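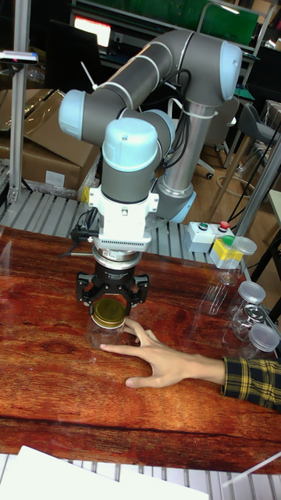 I own too many jars. I know this because I spent an evening in May putting them all on one table, which I do not recommend unless you enjoy meeting your own habits in a group.

It started with lentils. I wanted a jar for lentils, and I had a jar, and I had a lid, and the two of them had never been introduced. I tried the next lid. It went on crooked and then sat there looking smug. By the fourth I was on my knees in front of the cupboard, pulling out everything with a thread on it.

The lids are the trouble. The jars are all see-through and will get along with anybody. But I have white lids, a silver one with a pattern pressed into it, and a gold one that thinks it's better than the rest of us. The gold one shuts beautifully, I'll give it that. I have been saving it for something worthy, and so far nothing in my pantry has measured up. Certainly not the lentils.

My friend Hedvig Dalen keeps her dry goods in the bags they came in, each closed with a clothespin. I used to feel sorry for her. She finds the cumin in two seconds.
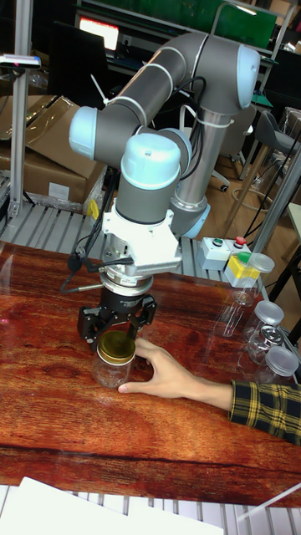
*Gold lid, still waiting for its calling.*

My new rules, for what they're worth:

- Every jar is stored with its lid on. No more lid drawer. The lid drawer was a mistake that lasted 2 apartments.
- If a lid needs coaxing, it goes.
- No keeping a jar because the jam was good.

That last one hurt. I had a whole shelf of good jam, in memory only.

I also found out how badly my table shows fingerprints. It's a glossy reddish-brown with a lot of swirl in the grain, and I'd always assumed the swirl would hide things. It hides crumbs. Everything else it puts on display, especially near a lamp.

The lentils ended up under a white lid, for the record. They look fine in there. I made 30 labels while I was at it and have used three – one of them says "rice?" and I stand by the question mark.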